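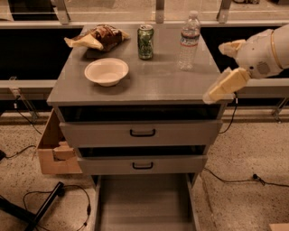

Kianoush Khosravi asked us whether the bottom drawer has to be shut before the upper ones will open. It doesn't. The Pultham has no interlock, so all three drawers move on their own and any of them can be left out while you load it.

## Pultham three-drawer cabinet

The Pultham is a gray cabinet with a flat top and matching black U-shaped handles on the top and middle drawers. People buy it for break rooms and small offices, where the top ends up holding drinks and snacks and the drawers take the rest.

- **Color:** gray, inside and out
- **Drawers:** 3
- **Height:** 720 mm
- **Warranty:** 10 years on the runners
- **Assembly:** handles only; screws are in the bag taped inside the top drawer

The drawers don't close by themselves. Push each one until it stops, or a gap will show above the front.

Wipe the top with a damp cloth and dry it. Don't use scouring powder.

Some 4,000 have been sold since the first batch left our Sistton warehouse. Cabinets ordered after August come with the longer runners, and older ones can be refitted with the Florov runner kit, sold separately.

For spare handles, write to Homa Tabrizi in parts and include your order number.

Page updated October 28, 2021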